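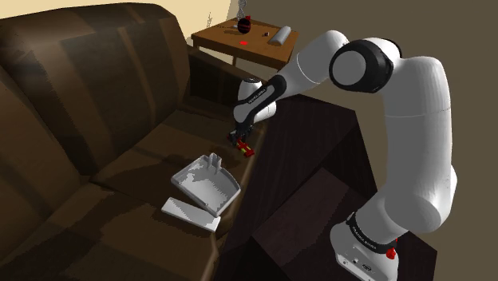

Ticket 417: Tiered cake order, sponge sinking and fondant tearing on bottom tier

Status: Closed
Opened: June 7, 2026
Submitted by: Amândio Azevedo, Abreu Celebration Cakes
Handled by: Flarkomow Baking Supplies, Trade Customer Support
Products concerned: Sadgate high-ratio cake flour; Plelleck ready-to-roll fondant, white

Summary of the problem

The customer reports that the bottom tier of a three-tier vanilla cake has sunk in the center on two consecutive bakes. The middle and top tiers, made from the same recipe, baked level. The customer also reports that fondant laid over the bottom tier of a practice cake tore along the upper edge and showed fine cracks at the corners. The finished order is for a christening, and the customer has asked for a reply before the third attempt.

Information supplied by the customer

The recipe is a butter sponge that the bakery has used since March without difficulty in smaller pans. For the bottom tier, the quantities were multiplied to fill a deep 12-inch round pan. The oven temperature was left at 350°F for every tier. The customer tested the bottom tier with a short wooden pick, which came out clean, and removed the cake from the oven at that point. The center dropped during cooling.

The fondant was kneaded with cornstarch, rolled out, and left on the work surface while the buttercream was finished. The customer did not note how long it was left.

Entry 1, Support

Thank you for your report and for supplying the batch codes. Both batches have been checked against our records and no other complaint has been received for either one. We would therefore like to look first at method and equipment. Please confirm the following:

Whether the leavening was multiplied by the same factor as the flour.
How full the pan was before baking.
Whether an oven thermometer was used.
Whether a heating core or insulating strips were used on the large pan.

Entry 2, Customer

The baking powder was multiplied exactly with everything else. The pan was filled to within an inch of the rim. There was no oven thermometer, only the dial. No core and no strips were used. I own a set of strips but have only ever put them on square pans. I should add that the outside of the cake was quite dark by the time I took it out, and I had to trim it.

Entry 3, Support

The details given are consistent with a center that was not fully baked. In a wide, deep pan the outer part of the cake sets and browns well before the heat reaches the middle. A short pick may not reach the lowest part of the batter, and a clean result can be misleading. An excess of leavening may add to the problem, as the batter rises faster than its structure can support.

We recommend the following changes for the next bake:

1. Reduce the oven temperature to 325°F and verify it with a separate oven thermometer placed on the middle rack.

2. Divide the batter between 2 shallower pans of the same width and stack the layers after cooling. Fill each pan no more than two-thirds full.

3. Reduce the baking powder slightly from the fully multiplied amount. We suggest a small trial cake first if time allows.

4. Wrap the pans in dampened strips. Round pans may be wrapped in the same way as square ones, with the ends pinned securely.

5. Test the center with a long skewer, inserted to the base of the pan. Leave the oven door closed for the first half of the bake.

With regard to the fondant, surface drying is the most likely cause of the cracks. Cornstarch draws moisture from the paste and should be used sparingly. Please knead in a small amount of white shortening, keep the paste covered until the cake is ready for it, and roll it no thinner than one-eighth of an inch for a tier of this size. A sharp upper edge on the buttercream can also cut through the paste. Softening that edge with a warm palette knife before covering is advised.

Entry 4, Customer

I baked again this morning following your list. The thermometer showed that my oven runs 25 degrees hotter than the dial, so I have turned it down to suit. Both layers came out level and I needed to trim very little. I reduced the baking powder without doing the trial, as I was short of time. The crumb is slightly closer than before but I am satisfied with it.

The fondant went on without tearing. There is one small crack at the back, near the base. Is it possible to repair this or must I cover the tier again?

Entry 5, Support

It is not necessary to cover the tier again. Please rub a very small amount of shortening over the crack with a fingertip, using a circular motion. If the crack remains visible, soften a pea-sized piece of the same fondant with a few drops of cooled boiled water until it forms a thick paste, press it into the gap, and wipe away the excess with a barely damp brush. A ribbon or piped border around the base will conceal any remaining mark.

Please insert the dowels before stacking, cut to the exact height of the tier.

Entry 6, Customer

The repair was successful and a border has been piped over it. The tiers are doweled and stacked. Please close the ticket. I would like to keep the unopened bag of flour and withdraw my request for a refund.

Resolution

Cause recorded as oven temperature and pan depth. No product fault found. Refund request withdrawn by the customer. Ticket closed with the customer's agreement. It may be reopened within 5 business days by replying with the ticket number.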